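The owner of Cadero, a housewares shop in Gullham, has been selling dish racks, bins and mug stands for long enough to have opinions about all of them. We spoke on August 5, 2025, before the shop opened, and the talk kept coming back to one question: where does a clean plate go next?

"People buy the rack last," the owner said. "They get the plates, they get the mugs, then they stack everything on a towel for two years."

The shop carries 371 items for the sink and counter. By the owner's count, 30 of them are racks. The best seller is a plain one with two rows of upright pegs.
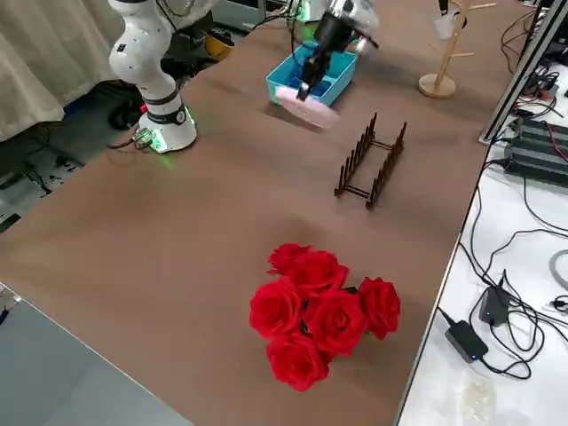 Pegs, the owner told me, are the part customers ask about most. They want to know if the plates will lean, and if a thick plate will fit. A low rack with two rows of thin pegs and rails along the bottom, like the dark brown one beside the blue bin, suits most dinner plates. "Bring one plate with you when you shop," the owner said. "Try it in the rack. I don't mind at all."

Bowls are harder. Deep ones take up two or three slots, and the owner tells families with a lot of them to buy a second rack or dry them upside down on a mat.

I asked about bins. The owner uses one at home to carry dishes from the table to the sink and likes a hard plastic one with straight sides. Cloths go in the bottom so the plates don't knock together. "I had a wire basket before that. I chipped four plates in one winter and gave it away."

Mugs get their own answer. The owner doesn't like them in a cupboard, stacked two high, and keeps a stand next to the coffee maker. Most of the stands in the shop come from a small maker called Irnalov and are sold without varnish.
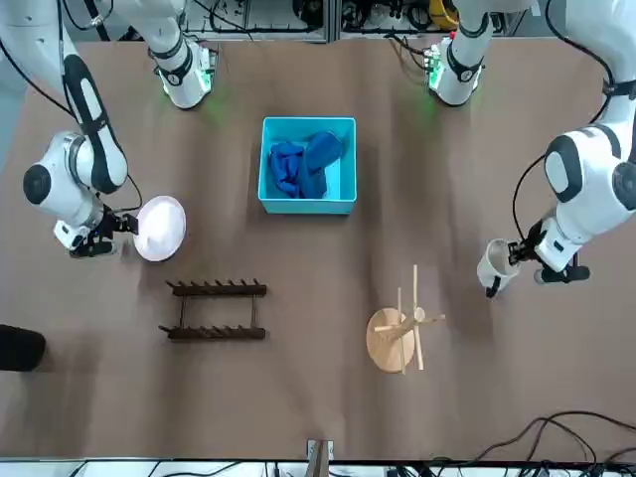

"The base matters more than the pole," the owner said. "If you hang three heavy mugs on one side, a light stand goes over." The advice is to load the low pegs first and put the next mug across from the last one.

Prices have gone up. A rack that was $24 when the shop opened is now $30, and the owner expects another increase in September. Sales have held anyway, with nearly 100 racks sold since spring.

Does the owner own a dishwasher? "Yes. I use it for pots."

Cadero is open every day but Monday. Racks are at the back, past the glasses, and mug stands are in the front window.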